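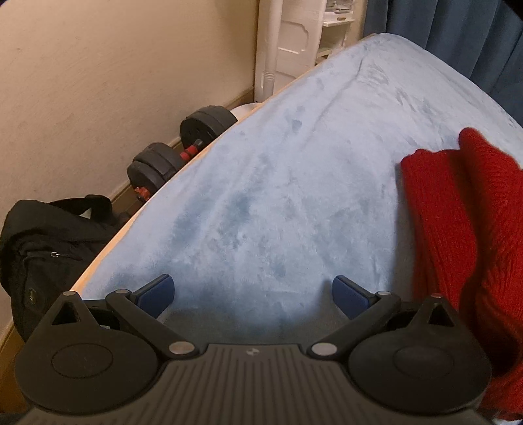
ベッドでの衣類作業。ハンドグリッパーと赤いニット

## 手持ちグリッパー作業基準、11月改訂のお知らせ

家庭内での手持ちグリッパー作業について、作業基準を改訂しました。11月の作業分から新しい基準を適用します。旧版を印刷して使っている方は差し替えてください。今回変わったのは、衣類の扱い、足元の確認、記録の区切り方です。本文の取りまとめはNaltness事務局のNermin Oralが担当しました。

### 対象となる作業

ハンドグリッパーを手に持ち、居室内で衣類や寝具をつかむ、広げる、たたむ、移す作業が対象です。台所と浴室の作業は従来どおり別冊の基準に従います。Horkari地区の訪問先では、別冊のほうもあわせて確認してください。

### 足元と通路

ベッドの脇は通路が狭くなりがちです。作業者は手元とグリッパーの先を見ているため、足元への注意が遅れます。始める前に、立つ位置から半歩の範囲を目で確認してください。

- ダンベルなど重さのある物が床に出ている場合は、その側に立たない。動かす必要があるときは住人に声をかけ、了解を得てから行う。
- バッグの肩ひもや充電ケーブルなど、輪になった物は足を通すおそれがあるため、作業者の動線から外す。
- カーテンの裾が寝具にかかっている場合は、一緒につかまないよう先に寄せておく。

旧版には「床の物はすべて片付ける」とありましたが、この一文は削除しました。生活している部屋の状態をできるだけ変えずに作業することが依頼の条件になっている訪問先が多く、現場から矛盾を指摘されていたためです。安全に立てる場所が確保できれば、それ以外の物はそのままで構いません。

### ニット類のつかみ方

ニットは編み目が伸びやすく、指先の関節部に糸が入ることがあります。改訂版では次のように定めます。

1. 布を少し寄せて厚みを作り、指先の平らな面で挟む。
2. 一枚だけを薄くつまんで引き上げない。
3. 持ち上げる前に、布がリンクや軸ピンにかかっていないかを見る。
4. 引っかかりを感じたら、その場で指を開いて戻す。引いて外さない。

袖や裾のように細い部分をつかんだときは、残りの布が下の寝具と重なったままになりやすいので、持ち上げる速さを落としてください。毛足の長いブランケットの上では特に、布どうしの摩擦で寝具ごと動くことがあります。

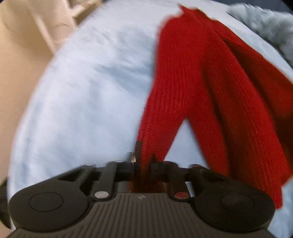 **布が指の奥の機構に入り込んだ場合、作業者が自分で外してよいですか。**

指を開いて力をかけずに外れる場合に限り、作業者が外して構いません。外れないときは作業を止め、グリッパーを寝具の上に置いたまま担当者へ連絡してください。はさみの使用と、その場での分解は禁止です。

### 記録の区切り

一回の記録は、つかむ動作の前から始め、布を離して指を開ききったところで終えます。途中で持ち直した場合も区切らず、続けて記録してください。失敗した回も消さずに残し、備考欄に「滑り」「引っかかり」「中断」のいずれかを書きます。Dosteck様式の記録票を使っている班は、備考欄が裏面にあるので書き漏れに注意してください。

旧様式で保管中の記録は1275件あります。これらを新しい区切り方に直す必要はありません。様式番号だけは旧のまま残し、新しい記録と同じフォルダに入れないでください。

### 点検

指先のパッドと軸ピンの点検は、作業の前と後の二回です。繊維くずが残っていたら、乾いた布か柔らかいブラシで取り除きます。パッドに浮きや欠けがある場合は使用をやめ、Ertürk倉庫の予備と交換してください。交換の連絡は四時までに受けた分を当日扱いとします。

訪問先を移るときは、前の家の繊維を持ち込まないよう、グリップ面の溝も拭いてください。溝の清掃は旧版に記載がなく、班によって対応が分かれていました。

### 差し替えについて

改訂版は各班の連絡棚に二部ずつ入れてあります。一部は班の控え、もう一部は訪問時の携行用です。記載の誤りや現場に合わない箇所があれば、項目名を添えて事務局のOralまで知らせてください。寝具カバーの掛け替えは今回の改訂に含めておらず、当面は旧版の該当ページを使います。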